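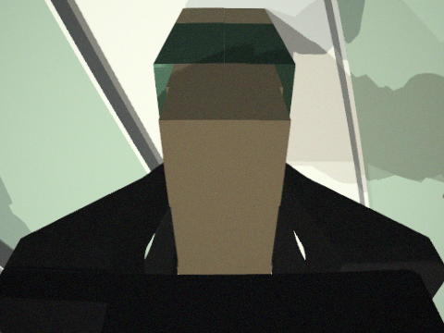 Gripper's-eye view of a block with a green band. I have spent more time with this block than with some of my relatives.

Feb 19, 2023

I signed up for the Akska trial the way I sign up for most things, which is late at night and with a card that was already saved in the browser. Akska is a simulator for two-armed robots, sold by an outfit called Fleldale. You rent a room that doesn't exist, with arms in it that don't exist, and you teach them to put things on other things. My wife asked what we would have at the end of it. I said a policy. She asked if it covered the roof.

A little background. I've wanted a pair of arms on a bench for years. I priced a used set last April and then went and lay down for a bit. Akska costs up to $300 a year depending on how many hours you run, and it can't knock a coffee mug into my keyboard, so on paper this was the sensible purchase. Every bad purchase in my garage was the sensible purchase on paper.

Setup was fine. The installer wanted more disk space than my entire photo library and then sat at 99 percent long enough for me to make a sandwich, eat it and start to regret the mustard. After that it opened straight into the sample room with no fuss. There's a manual, and the manual is good for the first third, after which it seems to have been written by someone with a train to catch. The section on grip force is one sentence long. The sentence is "Adjust as needed."

The pack I've been using is called Noh and it's the beginner one. Blocks, trays, two arms. You drive the arms yourself with whatever controller you own, record a pile of attempts, and hand the pile over to be learned from. They suggest 200 attempts. I got to 123 before my thumbs filed a complaint, and I handed it over anyway to see what would happen.
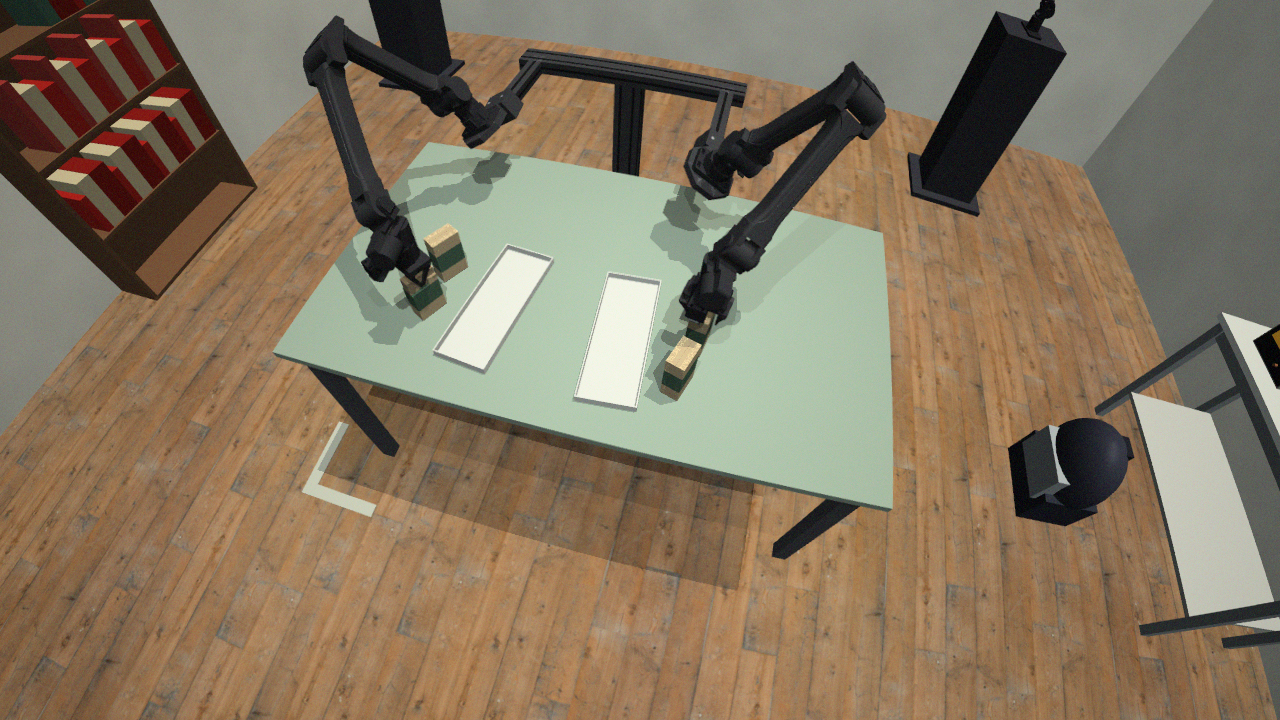 Filed under: Robots, Software I Paid For

What you're driving in Noh is a pair of black arms reaching over a green table, with white trays and small banded blocks to fuss over. I like the room more than I expected to. It has a plank floor with knots in it, nicer than mine, and a dark bookshelf in the corner full of red books all leaning on each other. Somebody even put a bit of white tape on the floor by the table leg. I assume that person is proud of the tape, and they should be.

The view from the gripper is another matter. You can switch to it while you're driving, and it's the most useful thing in the package once you stop being alarmed by it. Most of what you get is gripper. The block looks like a small office tower with a green penthouse, and you spend the first evening turning left when you mean right. By the third evening I'd stopped using the room view for the last inch of any grab. It's the only way I can tell whether the fingers are on the block or merely near it, a distinction the room view is very relaxed about.

Complaints, since I have some. The undo key undoes the whole attempt. There's no way to trim the end off a recording, so all of mine finish with me reaching for my drink. The training queue gives you a progress bar with no numbers on it. And the account page keeps trying to sell me Curnusness, their add-on pack, which promises "richer object behavior." I have a cat, thanks.

My trained version, for the record, picks up a block about as well as I do, meaning it hovers over it for a while and thinks about its life. It also pauses at the end, as if reaching for a drink.

I've kept the subscription for now. Still on the list: redo the recordings with the left arm doing its share, try the trays at a worse angle, and write to support about that grip force sentence. If you've got Noh running with a cheap gamepad and your thumbs still work, leave a comment and tell me which one.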